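Skokau arm kit trial: where we are in March

Hi Lukian,

You asked for the short version this time, so I'll try! The grant money for the Lovmont side is mostly spent (400 left, and I'd like to keep that for spare gripper fingers), and the Skokau two-arm kit has now been out of its box long enough for me to have opinions.

First, setup. The manual says an afternoon. It took me two days, mainly the cabling, and I still think the supplied cables are a foot too short for anything outside a lab bench. Once it was running, though, it stayed running. I've logged 50 sessions with laundry so far and only had to restart the controller 2 times, both after I'd bumped the same connector with my knee. My fault, but a locking plug would fix it and I've told Skokau so.

The grippers are what you're really paying for, and I like them. They're good on thick stuff like towels. Thin cotton is still a pain: the fingers tend to pick up two layers when I want one, and then I'm backing out and trying again. The software update they promised is supposed to help with that, and I'll rerun the thin items the minute I have it.

Working in real homes around Walercombe was the right call, by the way. Floors, doorways and low seats throw up things our bench never did, and reach has been a bigger deal than I expected. Anything lower than knee height means moving the base in closer, which eats time.

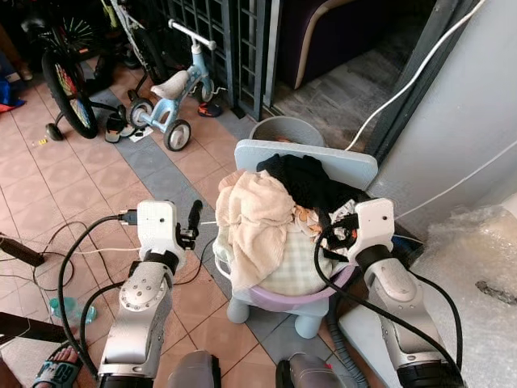
Porch session: right gripper in the clothes, basin up on a child's stool.

Money: the quote for the second year of support came in at 2065, more than I'd penciled in. I'd hold off on signing until we've seen the update. Could you let me know if the Mykhailiuk fund can stretch to it, or if I should ask Skokau for a parts-only plan?

Next up is sorting by fabric, then the thin cotton again. I'll send the session logs separately.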